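Search this site
Enter keyword

June
By Araba Annan

Abena Odoi has been putting other people's cupboards in order for a living since she left her job at Waltico, where she ran the stockroom. She works out of two rooms above a print shop and calls the business Taltesance, after her grandmother's street.

Most of her customers want the kitchen done first. "They say the kitchen, and then I get there and it's the pantry, the hall closet and a drawer full of batteries," she said. Her last big job was for a family named Sowah. She logged 482 items before anything went back on a shelf, and they kept 300 of them.

She doesn't sell furniture, and she tries to keep people from buying it before she has seen the room. What she does recommend is wire shelving, the small kind that stands on a counter or inside a cabinet.

"With a solid box you forget what's in the back," Odoi said. "With mesh you can see through the side. You can wipe it, and crumbs fall out instead of sitting in a corner."

There are things she won't put on it. Anything with thin legs tips over, and small jars go on a flat shelf or they lean. Spices get their own drawer. She measures the tallest item first, usually an oil bottle, and sets the shelf by that.

Her prices have gone up once. A full kitchen is now $545, which covers one visit to sort and one to check how it's holding up. The second visit is always on a Wednesday and takes over 40 minutes if people have been shopping.

I asked what she does when a customer can't part with something. "I put it in a bag with the date on it and leave it with them," she said. "I don't take it away. It's their bread machine."

She learned some of this from a course at Ledura, though she says the stockroom taught her more. Heavy goods went low there and the fast movers sat at hand height, and she still sets up a pantry the same way.

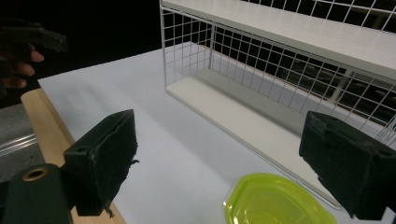 Labels come last, and she writes them by hand. "I wait two weeks," Odoi said. "People move things around once I've gone, and wherever the rice ends up, I label that shelf rice."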